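Keeping the rules short enough to read

Manju Chauhan has spent most of her working life writing safety procedures, and for the past few years nearly all of them have been for robots. She looks after standards at Brunier, which builds mobile two-armed machines for kitchens and workshops. When she started, the company's operating rules ran to 152 pages.

"I asked people on the floor which page covered restarting after an emergency stop," she says. "They had to go and look, and it took a while. There were two pages and they didn't agree with each other."

The present version, known inside the company as Tadov, is much shorter. Every rule in it has to say who does the thing, when they do it and where it gets written down. If a rule can't be put that way, it goes into the background notes.

Chauhan says most of the arguments were over speed limits near people. The engineers wanted a limit for each task. The operators wanted one number they could remember.

"We went with the one number. It's slower than it needs to be for some jobs and I still get emails about that. But when a new person comes in, they know it by lunch."

Simulation took longer to sort out. Brunier tests new arm motions on a rendered robot before they are allowed on a real one, and for a long time there was no agreement on what counted as a pass. One group would run a motion a few dozen times and call it done. Another ran theirs 2,173 times and still wasn't happy.

The rule now asks for 705 clean runs with the objects moved between each one. Any contact that wasn't planned sends the count back to zero.

"People ask where 705 came from. It came from how many we could get through overnight on the machines we had. I'd sooner say that than pretend there was a formula."

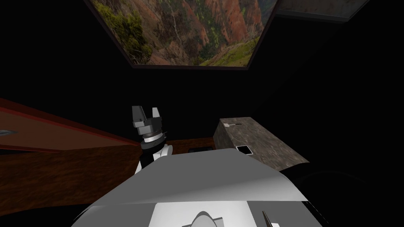
She is also firm that the simulated rooms should vary in their lighting. Early tests were all done in bright, even light, and the logs from a customer site called Gremine showed the arms hesitating in the evenings. Low light and deep shadow have been on the test list since July.

A passed simulation does not clear a motion for general use. It goes next to a real machine at quarter speed, with two people present, one of them holding the stop button and doing nothing else. Chauhan wrote that last part in after visiting Nishad, a supplier, where the person with the button was also taking notes.

"You can't write and watch. Give the clipboard to the other person."

Asked what she would change, she mentions the logbook. Near misses are still under-reported, in her view, and the form is partly to blame. It asks for a cause, and operators who don't know the cause leave the whole thing blank. The next revision drops that question from the first page.

She is less keen on adding new rules. Each one proposed this year has to name an old one it replaces, or explain why it can't.

"Some of them can't, and that's fine. I just want it written down."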